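Linked fingers vs parallel jaw for cloth??

overo_mike6
trying to pick fingers for our handheld grippers. have the Kikilgate linked ones on now, Bauerfeind parallel jaw is the other option. mostly fabric, sheets etc. anyone run both

Distbridge81
Bauerfeind. linked tips wander once the pivots loosen, ours were sloppy after 3000 cycles

padlock16
disagree – thats a screw problem. threadlock on the pivots and they stay put. parallel jaw drops thin cloth if you come in at an angle

Distbridge81
we did threadlock. still sloppy

overo_mike6
ok so far I like the linked ones on an edge pinch, two grippers, cloth held between them over a matress

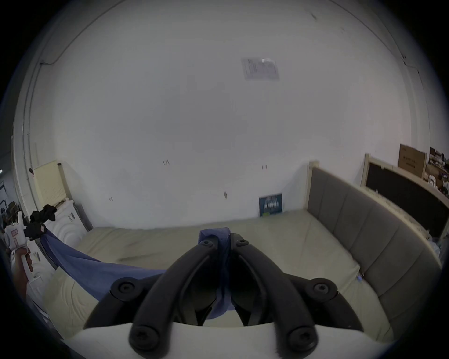 padlock16
Do you need rubber pads on the tips for thin fabric?

Distbridge81
Only for slick stuff like satin. Plain cotton holds fine on bare tips, and pads wear out fast.

overo_mike6
good, skipping pads. will order one Bauerfeind set anyway and post in December

Contact us | © November 2018 | Back to top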